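작업대 정리 모임 회의록
일자: 2019. 11. 7.
장소: Rutberg관 2층 공동 작업실
진행: Dagmar Skála
기록: Visley반 서기

차를 한 잔씩 따르고 안부를 나누다 보니 시작이 조금 늦어졌습니다. 먼 길 와 주신 Bashir반 여러분께 다시 한번 감사드립니다. 첫 안건은 작업대에 파란 테이프로 나눠 놓은 구획선이었습니다. 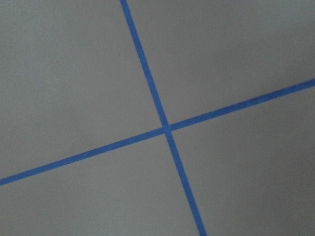
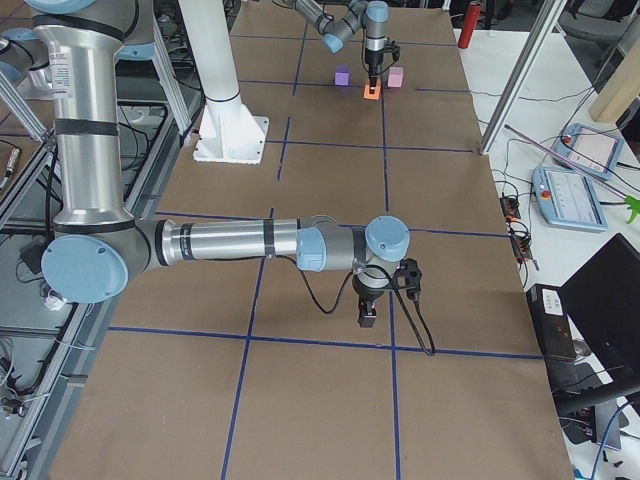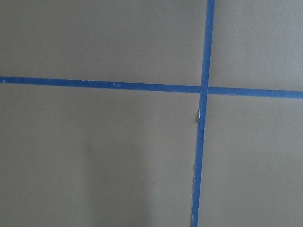
1. 구획선 보수
Dagmar 님께서 선이 해진 곳은 그 부분만 잘라 내고 새로 붙이자고 하셨고, 다들 좋다고 하셨습니다. 다만 한 줄을 통째로 가는 편이 보기에도 낫고 손도 덜 간다는 의견이 있어 한참 이야기가 오갔습니다. 결국 한 뼘 넘게 해진 줄은 통째로 갈고, 그보다 짧으면 부분만 손보기로 했습니다. 새 테이프를 붙이기 전에는 마른 천으로 먼지를 꼭 닦아 주세요. 끝은 손으로 뜯지 말고 가위로 잘라 주시면 참 고맙겠습니다.

2. 칸의 크기
칸을 더 잘게 나누자는 제안은 9월에도 나왔던 이야기인데, 이번에도 결론을 내지 못했습니다. 작은 블록만 놓을 때는 좁은 칸이 편하지만 큰 물건을 펼치면 선이 오히려 거추장스럽다는 말씀에 고개를 끄덕인 분이 많았습니다. 당분간 지금 크기로 쓰고, Skarus반에서 한쪽 모서리에만 40cm 칸을 시험 삼아 만들어 보기로 했습니다. 써 보신 소감은 길든 짧든 편하게 적어 주세요.

3. 덮개 종이
갈색 종이를 다음번에 갈 때는 구획선도 함께 새로 잡기로 했습니다. 종이를 팽팽하게 당기려면 양쪽에서 두 분이 잡아 주셔야 합니다. 남은 종이는 버리지 말고 말아서 선반 아래 칸에 넣어 주세요.

4. 비용
테이프는 한 개에 2,000원짜리로 계속 사기로 했습니다. 더 싼 것도 살펴보았으나 떼어 낼 때 자국이 남을까 걱정하는 분이 계셔서 그대로 두었습니다. 이름표 스티커 200장도 같이 주문합니다. 주문은 Dagmar 님께서 맡아 주시기로 했습니다.

5. 기타
가위가 자꾸 다른 방으로 간다는 말씀이 있었습니다. 가져가신 분은 슬그머니 돌려놓아 주셔도 괜찮습니다. 귤을 가져와 나눠 주신 분께 모두 잘 먹었다는 인사를 전합니다.

다음 모임 날짜는 각 반 일정을 모은 뒤 게시판에 알려 드리겠습니다.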